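Onstead wrist bracket kit for arm, camera and gripper

Hi, I'm Sigrún Fogh, and I sell the bracket I got tired of waiting for someone else to make! It goes between the wrist of your arm and whatever you want to hang off it, so the camera rides along with the gripper and sees what the fingers are doing. I started at Nunska with tape and a lot of hope (don't do that).

It's printed in a frosted, see-through plastic, which people either love or ask me to change. I like it because you can spot a crack before it turns into a dropped camera.
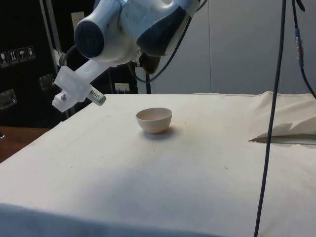
Most of my own testing is tabletop stuff, bowls mainly. Bowls are mean little objects: the rim is thin, the sides slope away, and if your camera has shifted even a hair since you calibrated, the fingers come down in the wrong spot. Afiq Sembiring ran the current version through 80 pick attempts for me and checked the camera angle after every 8 (thank you, Afiq, I owe you lunch). It held fine. The older one needed a turn of the screwdriver by attempt 31, so we made the wall by the camera thicker.

You can run a RealSense on the side of it, as we do, with a gripper below. Plug the camera cable in before you tighten everything down, and leave more slack than you think you need. Wrists turn further than you remember! 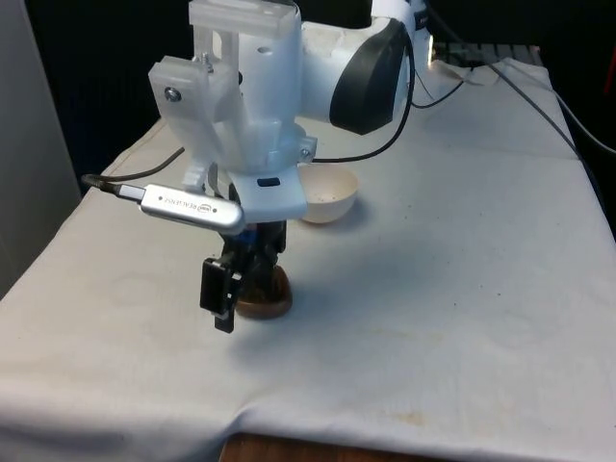 What you get

One printed bracket, the bolts, a hex key and a folded sheet with the steps on it. Arm, camera, gripper and cables aren't included. Bolting it on took me 19 minutes the first time, coffee and all.

Ordering

The July 2021 batch is ready to ship. If your wrist has an odd bolt pattern, send me a drawing first and Bayu Krishnan will check the fit. The next batch gets printed in August.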